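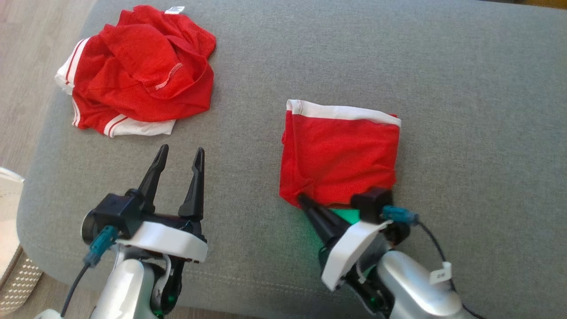

Progress report to the Darkstead Fund, May
Project: Olley Clothes Room
Prepared by the coordinator, Flutell

In this period we received 31 bags of donated clothes, two more than the 29 which we planned in the application. All the bags are opened and the contents are sorted by type. The red jerseys and similar sport clothes are the largest group, and they also need the most time. They arrive crumpled, and the white parts with thin red stripes must lie straight before the item is folded, otherwise the stripe gets a crease that is difficult to remove.

We fold on the gray sofa now. The old table was too narrow for two items side by side. On the seat we can keep the unfolded clothes at the left and the finished ones at the right, and the families can use the sofa again in the afternoon.

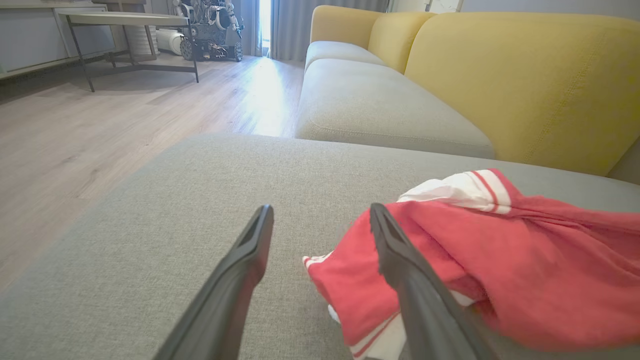

The yellow back cushions stay in their place during the work. We use the morning hours, when the daylight from the window is good for finding stains. Items with stains go to Won, the laundry in the next street, which washes them for us at a reduced price. Until now we sent 9 items and received all of them back.

Two points are behind the plan. The shelves did not arrive, so the folded clothes are stored in boxes by size. Also the labels for the sizes are printed only for children. We expect both to be finished in the next period.

From the budget line for materials we used more than 50 percent. We do not ask for a change in the amount, but we would like to move the rest of the transport line to the laundry costs. Please let us know if you need a separate letter for this.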